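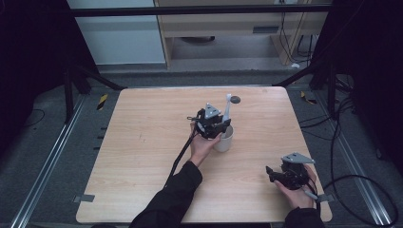 01/07/2019

Second evening running on the grippers and I am far too awake to sleep, so I'm writing this up with a mug of tea and both wrists aching. It worked! Well, most of it worked, most of the time, and after the spring I've had with this build I'm counting that as a triumph.

Tonight was cups. I had thought cups would be the easy bit after all that messing about with the wooden blocks, and they are horrible. A paper cup has no weight to speak of. Breathe on it and it slides. Squeeze it a touch too hard and the side goes in with that little crump, and then it never sits right in the jaws again. I got through a good part of a sleeve of them before I slowed down enough to feel what the trigger was doing. The trick seems to be coming down from above with the jaws open wider than you think you need, stopping, and only then closing. My left hand is better at it than my right, which makes no sense as I can't even butter toast with my left.

The handles are so much nicer than the first pair. I sanded the inside curve again on the bus to Didthorpe (sorry, whoever had to sit in the dust) and now I can hold one for half an hour before my thumb complains. I'd still like them lighter. Most of the weight is up front, so they want to nose down the moment you relax, and by the end of the evening I was resting my elbow on my knee between goes. Perhaps I could move the board back towards the grip. Must sketch that before I forget.

Cables are still the bane of my life. I keep meaning to fix them up to my sleeve with something, and then I get excited and just start, and five minutes later I've dragged one across the table and knocked over the thing I was trying to pick up. Velcro straps. Buy velcro straps. I have written this in here at least three times since October.

The recording side was the real joy. I've been calling the whole setup Jestent, for no better reason than that it was the folder name I typed when I was tired, and tonight Jestent saved 151 goes without falling over once. Last week it froze at 27 and lost the lot, and I went home in a proper sulk. The fix was so small it's embarrassing - it was trying to write every reading to disk the instant it arrived, and now it keeps 2000 of them in memory and writes them in one lump. One evening of work, after a fortnight of blaming the wiring. I've played a dozen or so back on the laptop and the opening and closing of the jaws matches up beautifully with the movement. You can see on the graph exactly where I lost my nerve on the crumpled ones.

I want more than 200 good ones before I try teaching the arm anything. The arm itself is still in bits at home on top of the wardrobe, and the shoulder joint has a wobble I don't like, so there's no rush. But I did let myself daydream on the way back about it reaching down and picking up a cup by itself, slowly, badly, with that same little pause I do. I would be unbearable about it for months.

The Brusholm workshop was lovely and quiet, too. Only a couple of people in, one of them making an awful noise with the bandsaw for a bit and then nothing but the radio. I'd booked the bench until nine and stayed till the lights started going off. My membership runs out soon and I had wondered about leaving it until the autumn, but after tonight I'm going to renew. I get twice as much done there as I do on the kitchen table, and I don't have to clear up for tea halfway through.

Also the parcel from Aidoo has finally come! Two spare motors and a bag of the tiny screws I keep losing in the carpet. One of the motors has a different plug from the others, so that's a job with the crimping tool, which I hate, but I've got plenty of connectors left.

For next time: velcro, more cups, the thin screwdriver, a cushion for my knees. Try the right hand on its own for a whole run and see if it catches up. And change the name of the save file before I start, or I'll write over the whole of tonight.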